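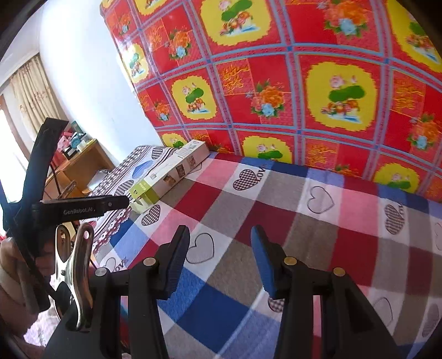

Sheets, and the rest of the bedroom

April, evening

Started on the bedroom after breakfast and stayed with it until the light went. I'd put it off through the whole of March. The plan was to do the bed first, then the linen cupboard, then the chest of drawers if there was any day left. There wasn't much.

The plaid sheet is on the bed again, the one with the hearts. I bought it at the Skarnham market two winters back, when the old flannel set wore through at the foot. Red, pink, grey, white and blue squares, big ones, with hearts all over and LOVE printed in grey letters here and there. I wouldn't have picked the LOVE part. It was the only one left in the size and it was 25 dollars with two pillowcases, so it came home with me. I've grown used to it. The colour makes the room look warmer, and with only a small window in there, that counts for something.

Large squares are handy for making a bed. I line up a row of them with the edge of the mattress and I know the sheet is straight. With the plain white ones I go back and forth from side to side pulling at corners and still end up with more hanging down by the wall. I did the plaid in one go this morning, then took it all apart again when I remembered I hadn't turned the mattress.

Turned the mattress. It's heavier every year. I stood it up on its long side, leaned it on the wall, had a rest, and let it down the other way round. Vacuumed the slats while it was up. Found a sock, a pen, a library receipt and the small screwdriver I'd blamed the neighbours for. One slat has a crack near the middle. I wrapped it in cloth tape for now and wrote "slat" on the list on the fridge.

Then the sheet again. Then tea.

The linen cupboard took most of the afternoon. I emptied the lot onto the floor of the hall so I could see what there was. Far too many pillowcases without partners. Three fitted sheets for a single bed, and we haven't had a single bed since we moved in. A tablecloth that belonged to my grandmother, folded in tissue, with a rust mark along one crease. I tried lemon juice and salt on a corner of the mark and left it on the back step in the sun. It's a bit paler. I'll do it again tomorrow if it's fine.

I made piles. The keeping pile was flat sheets, the good towels, two wool blankets and the quilt. The rag pile was anything thin enough to read through. The third pile goes to the animal shelter, who will take old towels in any state as long as they're clean. I had thought the rag pile would be the big one, but the shelter did best out of it. Two full bags are by the front door.

Tried a new way of storing the sets. Each one gets folded and put inside one of its own pillowcases, so it all comes out together. I read about it years ago and never bothered. It does take up less room on the shelf. The fitted sheets are still lumps, because I can't fold a fitted sheet and I've stopped trying. Inside a pillowcase it doesn't show.

Wiped down the shelves with vinegar and water before anything went back. The bottom one had a sticky ring on it from something. I put in fresh lining paper from the Tikkanen roll and ran out 15 centimetres short on the top shelf, at the back, where it won't matter. Must get another roll, though it's gone up again.

The wool blankets went into the Flulter bag with the zip. I aired them on the line first, while the mattress was leaning, and beat them with the old racquet. No moth holes that I could find. There was one last year in the green blanket and I darned it with thread that was nearly the right colour. Cedar blocks in with them. They've lost most of their smell, so I gave them a rub with sandpaper, and that brought some of it back.

Washed two loads. The towels went through at 70 and came out stiff as boards, so next time less powder. The machine still walks a little on the spin. I put the folded cardboard back under the front foot and it settled.

Didn't get to the chest of drawers. I opened the top one, looked at it and shut it. It needs a day to itself, and probably a drawer runner from the hardware place on Flullport Road, the left side one. Measure it first. I went without measuring last time and had to go back.

Supper was eggs on toast, late. My back is sore low down on the right from the mattress. Had a hot bath and put out the plaid pillowcases to go with the sheet, then the quilt on top. It'll be too warm before long and I'll be back to the cotton blanket, but the nights are still cold enough.

For tomorrow: tablecloth out on the step again, shelter bags into the car, bring in the towels if they're dry. Lining paper. Ask about the slat when I'm at the hardware place, and take the broken measurements with me written down.

Bed now.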